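About Flekovex

Flekovex plans and installs automated dishwashing and pot handling stations for canteens, hospital kitchens and central production kitchens. The company is based in Hustovham and is run by Réka Mészáros (engineering) and Yavuz Tekin (site operations).

Scope of work

We work on the scullery side of the kitchen: soaking, rinsing, stacking and returning cookware. Each project begins with a survey of one full shift. The survey records reach heights, lift weights, walking distance and waiting time at the sink. A station is then laid out in simulation with the client's own counter heights and basin dimensions. Arm reach, joint limits and clearance to the faucet are checked at this stage, before any hardware is ordered. 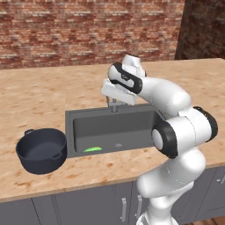 Simulated sink station with arm, basin and pot on the adjoining counter.

The simulation is reviewed with the kitchen staff who will use the station. Their changes are entered in the layout file and the run is repeated. At the Bretum central kitchen the layout was revised after dish room staff asked for the pot drop-off to be moved to the other side of the sink. The final version was signed off in June.

Effect on jobs and shifts

Automation changes the content of scullery work. Repeated lifting and prolonged standing at the basin are reduced. Sorting, inspection, chemical dosing and fault clearing remain with staff. At Bretum, 29 employees were retrained as station operators, and the heavy pot rotation was removed from the night shift. Operators can stop the arm at any time and do not need a supervisor's approval to do so.

Some effects are less welcome. The work is quieter and more solitary, and operators have reported that alarm handling is tiring in the first weeks. We now schedule two people per station during commissioning.

Training and support

Operator training is held on site, during paid hours. The current manual, Baloch, runs to 211 pages and covers daily checks, restart procedure and cleaning of the gripper. Service requests are handled from Hustovham.

Page last revised 27th September.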